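Home Stories Poems Archive Contact

Last updated: October 20, 2018

The Machine from Flaltance

My father kept the accounts of the ferry for all his working life, and when he died he left me a box of keys, two good coats and one computer. The computer was from the Flaltance office. They gave it to him when the office closed, because he was the last one who still came in the morning to switch it on. It was black and heavy and I carried it down the stairs with my arms around it like a sleeping child.

For one winter it stood in my hall under the coats. Then in April I took it on the bus to Privville, where there is a repair shop called Bùi, between the baker and the place that sells fishing lines. I had passed this shop many times and never went in.

The woman in the shop was not young. She had a pencil in her hair and she did not ask me to sit.

"What does it do?" she said.

"It does nothing," I said. "Before, it made a noise and then a blue light. Now there is no noise."

"And what do you want from it?"

I had prepared this answer on the bus, but in the shop it became small. I said there was a letter in it. My father had told me in the hospital that he wrote me a letter, and that it was in the computer, and that I should not hurry. I did not know what he meant, that I should not hurry. Perhaps he was already tired and the words came out in the wrong order.

She wrote 515 on a piece of yellow paper and stuck it on the side of the machine. Then she tore the other half for me.

"Come back in 8 days," she said.

I came back in six. I told myself that I needed bread.

She was not angry. She lifted the counter and let me through to the back room, where the work table was made of metal slats, and there was my father's computer lying on its side and open. I had never seen the inside of one. I think I had expected something clean and empty, like the inside of a clock in a film.

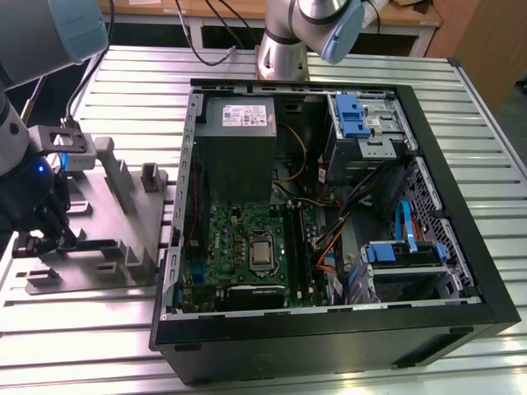 "It looks like a town," I said.

She came and stood beside me and she looked too, as if for the first time.

"Many people say a kitchen," she said. "But yes, a town is good."

So I looked for the streets. The green was the fields. The long black slots were rows of houses with white doors at the ends, and the square of silver in its bracket was the town hall, where somebody decides everything and does not come out. The yellow wires were the road to our village, which also goes in a big curve for no reason. I wondered which of these houses had my father in it.

"The letter, where is it?" I asked.

She pointed with the pencil to the corner with the blue plastic.

"There. If it is anywhere, it is there. The rest is only for carrying and for thinking."

I laughed, and then I could not speak for a moment, and she turned away and moved some screws from one dish to another dish. I was grateful for this.

She told me that she could take the drive out and read it on her own machine. It would cost less than the repair. But if I wanted the computer to live again, I must buy a part from Wetik, and they were slow and did not answer the telephone. She said it in a flat voice, the way a doctor says it when he wants you to choose by yourself.

I asked what she would do.

"I would read the letter," she said. "But I am not a patient person."

I stood there with the bread under my arm. Outside the bus number 792 went past, the one I should take, and I let it go. I thought about my father coming every morning to an office with no people in it, hanging up his coat, pressing the button, waiting for the blue light. He never once complained that it was slow. He made his tea while it woke up. I believe that those minutes were the best part of his day.

"Order the part," I said.

She looked at me for quite a long time. Then she took the pencil from her hair and wrote it down.

I walked to the next stop along the harbour and ate the end of the bread — it was still warm — and watched the ferry come in. A man on the deck was counting the passengers with his finger, and when he had finished he counted them again.

We use cookies to remember your reading settings. By continuing to use this site you accept this. OK Read more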